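Print this page | E-mail this thread

Washing a wool-blend sweater that says dry clean only – has anyone been brave?

urmila_v
Hello all, I have been reading here since February and finally have something to ask. My mother passed along three sweaters from a shop called Trallside, and every one of them has the dry clean only tag. The cleaner on our street now wants $21 apiece, and I wear these things twice a week in winter, so you can see where this is going. The tag says wool and nylon but gives no percentages. Has anybody washed something like this at home and lived to wear it again? I have a deep sink and plenty of patience.
Urmila

sigita.knits
Welcome, Urmila! I've washed nearly everything I own by hand for years, including things with scary tags, and I've lost exactly one cardigan (my own fault, I walked off and left the tap running hot). Cool water, a small squirt of wool wash, push the sweater under and leave it alone for 14 minutes or so. No rubbing and no wringing. Squeeze the water out against the side of the sink, then roll it up in a big towel and kneel on the towel. My kids used to fight over who got to do the kneeling. Dry it flat, away from the radiator, and pat it back to the size it was. I trace mine on brown paper before they go in, which my husband finds very funny.

Umesh S
I'm going to be the grump. Dry clean only is on there for a reason, and sometimes the reason is inside where you can't see it – a facing, tape in the shoulders, a dye that runs. I ruined a Dubey pullover that cost me $129 following advice a lot like this. Came out fit for a child. If your mother's sweaters mean something to you, pay the twenty-one bucks.

sigita.knits
Sorry about the pullover, Umesh, that would have made me cry. May I ask what temperature you used, though, and did it go in a machine?

Umesh S
Machine, delicate, cold. So it said on the dial anyway.

sigita.knits
Well, I do think the machine is your culprit. It's the tumbling that felts wool, even in cold water. But you're right about linings and tape, and I should have said so. Urmila, turn them inside out and look at the shoulder seams before you do anything. And dab a hidden spot with a wet white cloth to see if any color comes off.

Haris in the attic
Seconding the cloth test. I'd add that how you put them away matters as much as how you wash them. My aunt hung all her knits and they had shoulders like a coat rack. Fold them, always, and not too high a stack. Beige shows every mark, so I keep the light ones on top.

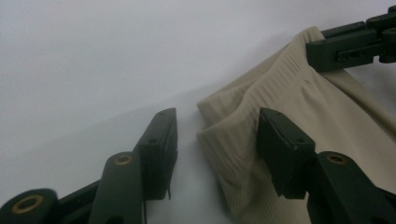
Beige knit, folded.

I put a sheet of tissue between each one and a cedar block in the corner of the drawer, and I refold everything once or twice over the summer so the creases don't settle in the same place. My wife says it's a hobby at this point and she may be right.

Vsevolod
Cedar does very little against moths once the smell fades, Haris. You have to sand it. Clean wool is what keeps them off, they go for sweat and soup. I use the zip bags from Flikmont, ugly but they close properly.

Haris in the attic
I do sand them! Every fall. But point taken about the soup.

urmila_v
You are all so kind. I looked at the seams last night and two have nothing inside at all, while the third has a ribbon sewn along the shoulders, so that one goes to the cleaner and Umesh can rest easy. The brown one left no color on the cloth, and I'm going to try it Monday when the house is quiet. Does the brand of wool wash matter? The store here only has Kirell.

sigita.knits
Kirell is fine, just use half of what the cap says. Do let us know how it goes!

Umesh S
Good call on the ribbon one. Measure the sleeves first.

Thread 181 in Laundry & Mending | Contact the moderators | Copyright the posters | Back to top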